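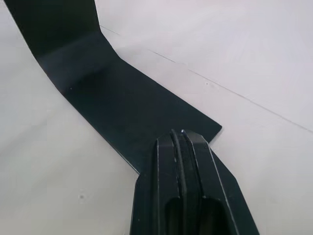
七月 Womeck 项目 双臂遥操作笔记

下午接着做手表和表带的示教。昨天改过的主手映射今天一上手就觉得顺多了,手腕转多少,从臂就跟多少,以前那种“慢半拍再猛追”的感觉没有了!Eftychia Kokkinos 试了两条以后就不肯让位,我在旁边记了半个多小时笔记才轮到自己。

任务还是拆成三段录:先夹带子,再夹表体,最后两臂对位。每段单独存,Kettle 里用不同前缀,别再混到一个文件夹里(上次分拣花了我一晚上)。

夹带子这一段,力度比位置重要得多。带子软,夹得靠中间,头部就往下耷拉,对位的时候要来回找角度。后来改成夹得离扣近一点,先贴着桌面放平,再往另一只手那边送,手感一下子就对了。操作的人眼睛容易只盯着夹爪,记得两只手都要看,左手提前张开等着。

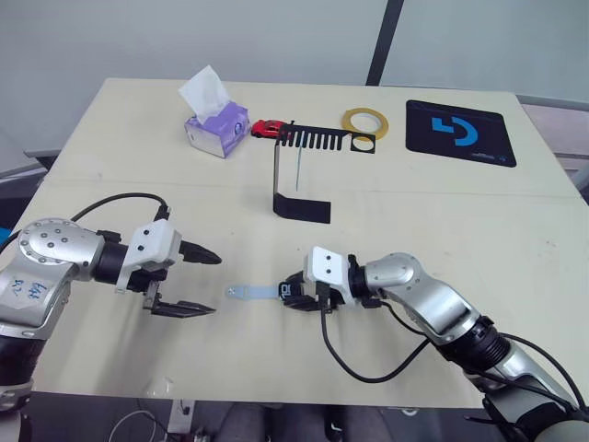 图2 右爪夹浅蓝色带子,左爪张开

桌上其他东西暂时不收,纸巾盒、小红车、黄胶带都留着,后面训练也希望背景别太干净。每录几条挪一下位置就行,但不要挪到两臂中间去。

表体这一段原本最担心。表壳两侧是弧的,又滑,第一次用 Zomudard 那套参数时夹爪闭合太快,表会在指间转一点。把闭合速度调低之后舒服多了,操作时能感觉到接触的那一下,停住,再补一点力。录的时候让屏幕亮着,腕部相机里那个大大的“10”很好认,正反一眼就分得出来,回放挑片段特别省事。真喜欢这个表盘!

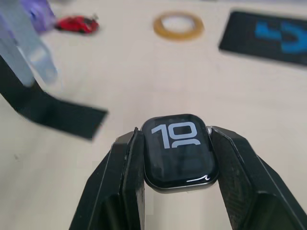

图3 单独夹持表体,未装表带

对位还是最难,也最好玩。Eftychia 的办法是一只手完全不动,只当夹具,另一只手去找它。我习惯两只手一起凑,看着快,轨迹却很乱,放进 Nakden 里一画曲线就露馅了。以后统一照她的来,示教风格一致,策略也好学。

另外,表身朝哪边先不限定,正着倒着都录。只录一个朝向的话,模型多半会把数字的位置也当成线索背下来。

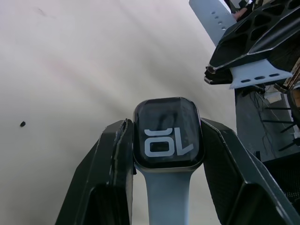
图4 表盘倒置,浅蓝灰表带垂在两指之间;右上另一只爪夹着另一条表带

今天有效片段 30 条,目标 200 条。等凑够了先跑 2,000 步看看损失曲线,不指望它会做,能自己把手伸到表带旁边我就很高兴了。

待办:
右腕线缆的弧再收一收,现在垂到桌面了
主手左边扳机的回弹偏软,换弹簧
Kettle 的回放加上两路腕部画面并排显示
对位片段的起始姿态写进操作说明,新来的同学也照这个录

晚上 7 点收工,从臂回零,主手断电。Eftychia 说明天她先来录,座位归她。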